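Flodmont brings out a plain tray, cup and plate set for the shared table

For release: Thursday

Flodmont, the tableware firm, will put its first full table set on sale this July. The set is called Gatti and has three pieces — a long shallow tray, a tall black cup and a teal-green plate. Each piece can be bought singly or as part of the set.

The range is meant for tables that do more than one job during the day. Many of the firm's customers eat lunch where they work, or work where they eat, and clear one thing away to make space for another. Flodmont asked people who live and work like this what they wanted from a tray, and most of the answers were about size, edges and where to put it afterwards.

"People told us they were tired of trays that were either too small for a proper lunch or too big for the cupboard," said Mireille Bouvier, who founded Flodmont and still runs it. "They wanted something low that could stay out on the table all day without getting in the way. We drew it long and kept the sides down."

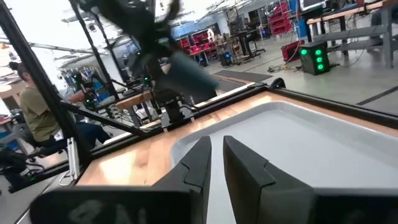

The tray has a raised rim all the way round and rounded inside corners, so a cloth will go right into them. There is no pattern on the floor of the tray and there are no ridges or dips to hold a cup in one spot. Early samples did have a ring for the cup, at the left-hand end, and it was taken out after left-handed users asked for it to be moved and right-handed users asked for it to stay. Leaving it off was the simplest answer.

Simin Esfahani led the design work. She joined Flodmont from a small studio that made kitchen storage, and the tray is the first piece she has seen through from drawing to shop.

"I spent a long time on the rim," she said. "If it is too low, a spoon rolls off. If it is too high, you knock your wrist on it when you reach for your food. We tried it at several heights and let people use each one for a week before we asked them anything. The one we chose was not my favourite on paper, but it was the one they kept picking up."

The cup is tall and narrows towards the base. It has no handle. It is sold for water, cold drinks and anything else that people like to keep near them while they are busy, and some of those who tried it ended up using it for pens. Flodmont has no objection to this. 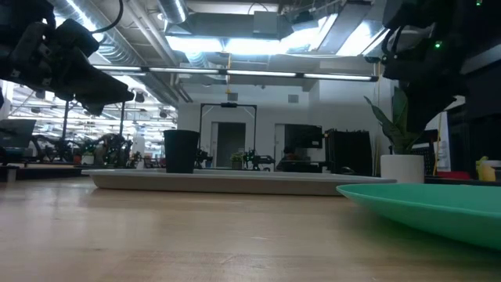 Gatti was tried out over the spring at a group of workplaces and homes before the final shapes were agreed. In all, 40 sets were lent out, and each came with a short card asking what had been put on the tray, how often it had been wiped down and where it was kept at night. Eoin Noonan, who looked after the trial, collected the cards and spoke to most of the people who had filled them in.

"The answers about where it was kept were the most useful," he said. "We had thought of it as something that would go back in a cupboard. A lot of people just left it on the table. It became the place where things went, and the rest of the table stayed clearer because of it."

As a result of those answers, the tray will be sold without the storage sleeve that was first planned. Taking out the sleeve has also brought down the size of the box, and the three pieces now pack together with card between them.

The plate was the last piece to be settled. It has a broad, gently curved rim and a shallow middle, and it was drawn to sit beside the tray as well as on it. Several colours were looked at. Blandine Renaud, who chose the colours for the range, wanted one piece that would show up well on a wooden table next to the paler tray and the black cup.

"Wood is what most people have, or something that looks like it," she said. "Teal-green sits well on it in daylight and under ceiling lights, and we looked at it under both. I didn't want three pieces all in the same colour. You should be able to pick up the plate and use it with whatever else you own." 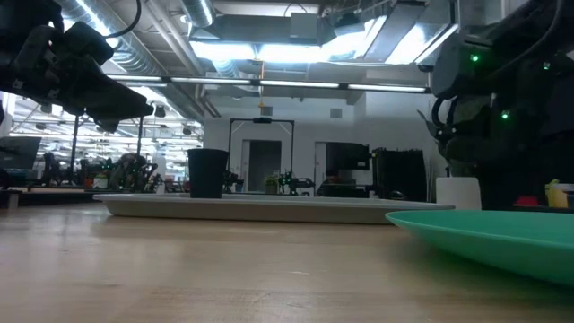
The Gatti tray, cup and plate on a light wooden table.

The first run is of 2000 sets. Shops that already stock Flodmont goods will have them first, and other shops can place orders from the same week. The smallest trade order is 80 pieces, which may be mixed across the three shapes. Single trays, cups and plates will be offered as well, so that a lost or broken piece can be replaced without buying the whole set again.

Wukden, the distributor, will handle deliveries to shops and canteens. Workplaces that would like to see the pieces before ordering can ask for a loan set, which is sent out for two weeks and can be kept and paid for at the end of that time or sent back in the same box. Loan sets are limited and will go out in the order that requests come in.

Flodmont is also working on a smaller plate and a short cup in the same style. Samples of both have been made, but no date has been set for them and they are not part of this order round. A lid for the tray was asked for by a few of the people in the trial and is being looked at.

Care notes are printed on a card inside each box. The card is in plain type and takes up one side only. Customers who mislay it can ask for another through the shop where they bought the set.

Notes for editors

Gatti is the name of the range and is written with a capital G only. The three pieces are called the long tray, the tall cup and the plate.

Interviews with Mireille Bouvier and Simin Esfahani can be arranged on request. Please allow two working days.

Press contact: Séverine Maillard, Flodmont press desk, quoting reference 1759.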